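Re: [lirnatico-bakers] Rye starter going flat on the second day

Hello Zulmira, hello everyone,

Sorry for the slow answer, I've been up before four all this week with the ovens and by the evening I'm not fit to write to anybody. I read your message twice over my coffee and then once more aloud to Hélder while he was shaping, so you've had two opinions on it even if only one of us is typing.

Zulmira Arruda wrote:

> Dear all, I hope someone can set me straight. I've kept the same rye
> starter since before we moved the shop to Bragança and it has always been
> a steady old thing. Since July, though, it comes up beautifully on the first
> day and then on the second it goes flat and smells sharp, a bit like nail
> varnish. I feed it morning and evening, same flour, same amount, one part
> starter to one part flour and one of water. The bread is edible but tight
> in the middle, and customers have begun to mention it (kindly, so far).
> Ermelinda thinks I should throw it out and begin again. I would rather
> not! Has anyone had this happen? I'm baking 51 loaves a day at the moment,
> so whatever I try has to be something I can do without stopping.
> Zulmira

First of all, please don't throw it out. Ermelinda, I love you dearly and you make the best corn bread on this list, but I'm with Zulmira on this one. That nail varnish smell is nearly always hunger. The starter has eaten what you gave it and is sitting there waiting for more, and in a warm room it gets there a great deal faster than it does in winter. I'd guess your new bakehouse holds its heat overnight in a way the old one never did – those thick walls at the old place kept everything cool until lunchtime, if I remember my one visit properly.

So what I would do is feed it more at each meal. You're giving it one to one to one, and that's fine in February. In summer I go to one part starter, three parts flour and three of water, and if it's really sweltering I go further than that and use cold water from the fridge as well. Keep back a small spoonful from the old jar, mix it up fresh in a clean one, and put it wherever your floor is coolest. Ours lives under the bottom shelf behind the salt. Hélder would like me to tell you that he chose the spot.

You'll want to give it three days of this before you judge. The first day it will look sluggish and you'll be cross with me. By the third it ought to dome up nicely and smell like apples or yoghurt, depending on your nose. Carry on baking in the meantime, but I'd put a pinch of ordinary yeast in the dough for those few days so your customers get something decent to take home. I know some people on here will gasp at that! I did it all through one dreadful summer and not a soul complained, and the bread was good.

The tight middle is probably the same trouble showing itself further down the line. A very sour starter makes the dough slack and then it can't hold itself up, particularly if you've a fair bit of rye in it. If the crumb is still close once the starter has perked up, have a look at how long the shaped loaves are sitting. When I first had this I went on proving them for the usual time, out of habit, and they were well past it before they ever saw the oven. Now I set a timer and start checking 8 minutes before I think I need to.

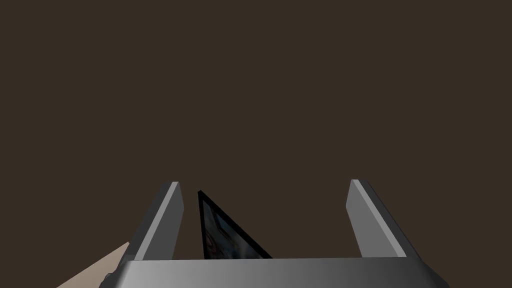
The other thing I wanted to ask is whether you've changed your flour at all. You say it's the same, and I'm sure the sack is the same, but the new harvest has been coming through and ours has behaved quite differently. It drinks more. I've had to go up to 82 per cent water on the country loaf, where I'd been perfectly happy with less for years, and the first batch before I noticed was like a doorstop. Barış Dönmez said something similar a while back about his wholemeal (Barış, are you still reading? Did yours settle down?). If you can get hold of even a small bag from another mill, feed half your starter on that for a few days and keep the other half going as it is. Then you'd know.

And do dry some of it, whatever happens. Smear it thinly on baking paper, leave it until it flakes and keep it in a jar in the cupboard. I lost mine once when a well-meaning nephew washed up, and I got it going again from flakes I'd forgotten I had.

Sérgio, while I'm writing – yes please to the spare proving baskets if they haven't gone. I can take the round ones. The long ones don't fit our peel, but I think Ermelinda was after those.

Let us know how you get on, Zulmira, and give it a good stir from me.

Warmly,
Skurora Bakery, early shift (and Hélder Valente, who is now asking where the big scraper has gone)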